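Trolach, 2 April 2022

Trolach shares first results on gentle gripping, with balloons to thank

We are very pleased to share the first results from Jilto, our long-running effort to teach robots how softly a thing ought to be held, and to learn it from people, who have been doing it rather well all their lives. The method is simple enough to explain over a cup of tea: a person works with a hand-held gripper, a camera on it records what happens, and a robot arm learns from the recordings.

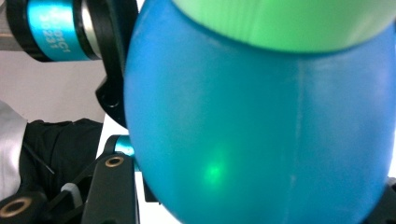 The new set holds 3557 recordings, and balloons have a large part in it (they forgive very little!). In our latest trial the arm was given 100 balloons it had not met before and moved 77 of them without a burst or a drop.

Both fingers on the hand-held tool are flat pads facing one another, and the arm at our Sketesbridge workshop carries the same pair.

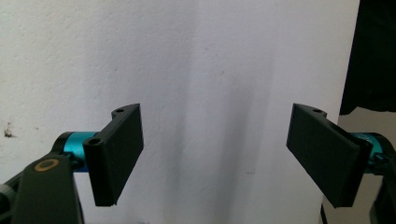 Pui-shan Tai is delighted with the 77 but would like it known that the misses taught her more, most of them being squeezes that came a moment too early. The recordings will be free to download in June, under the name Paredes.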